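Serving Room Walk-Through, Plumen Hall
27 Aug 2021

1. Table and tray
Table level and steady — OK. I leaned on all four corners and it didn't budge, bless it. The blue tray belongs at the left end, so please leave it there when you wipe down. Cables on that side: needs work. They are still in a tangle, and I would dearly love to see them tied up before the Sriwong lunch. 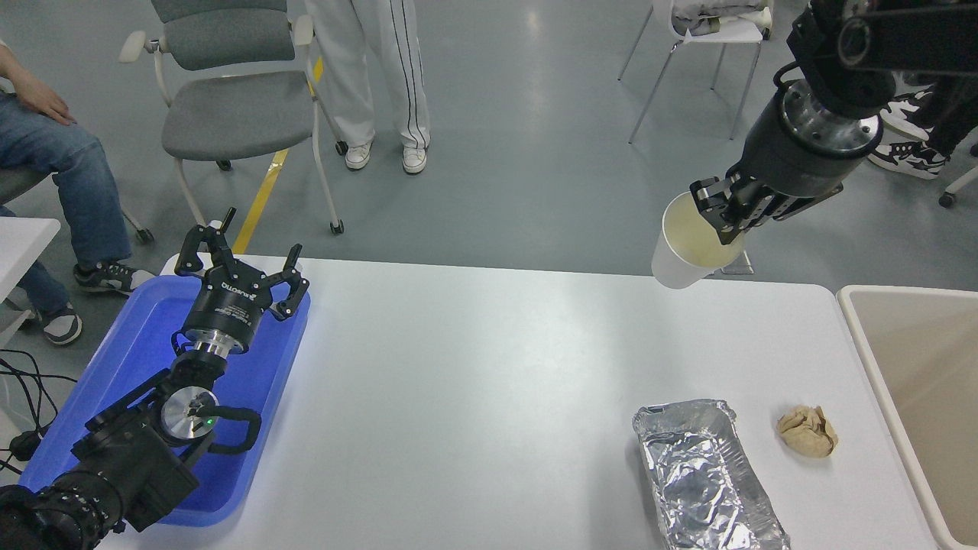

2. Foil and paper
Foil tray on the tabletop, at the right — OK, though do feel along the rim for sharp spots before you lift one. Crumpled brown paper goes in the bin as you go, please.

3. Cups
Paper cups only, and no stacks higher than 10. Fresh sleeves are in cupboard 42.

4. Floor and doors
Walkway clear, both doors open fully — OK. Next check in June, and thank you all so much for keeping on top of this.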